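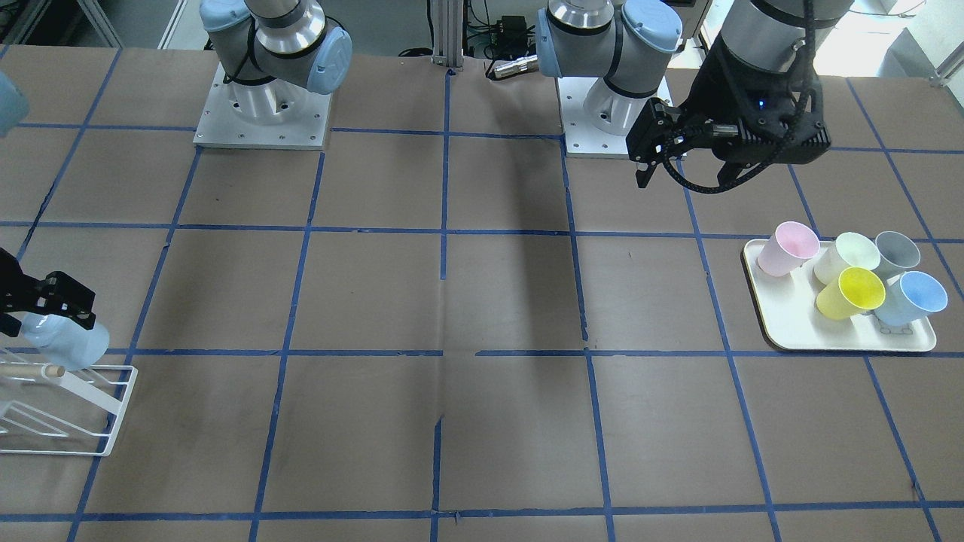
3.2 The rack and the mug

Figure 4. Light blue mug on its side above the white wire rack. Brown paper and blue tape cover the table.

I'll admit I didn't expect to spend a whole section on a dish rack, but here we are! When Bríd Doherty and I started writing up how mugs get put away to drain, we kept arguing about angle. Tip a mug all the way over and water sits in the ring on its foot. Leave it on its side (as in Figure 4) and the rim drains, but a puddle can stay in the belly. We went with a tilt between the two, and I still think Bríd would have picked the other way.

The wire loops on our rack slant, and I like that a lot more than I thought I would. A slanted loop gives the mug something to lean on, so you don't have to be fussy about where you set it down. There's also a wooden dowel running across the top, and it changes how you come in with the mug, so we treat racks with and without one as separate cases in the Derach set.

The tape grid gave us a simple way to write down where things were. Our strips wander a little and a few ends have frayed, so I'd trust a note like "near the left side" more than a distance read off the squares. Henok Nigatu re-read all 46 of our placement notes in March with that in mind, and he changed 2 of them.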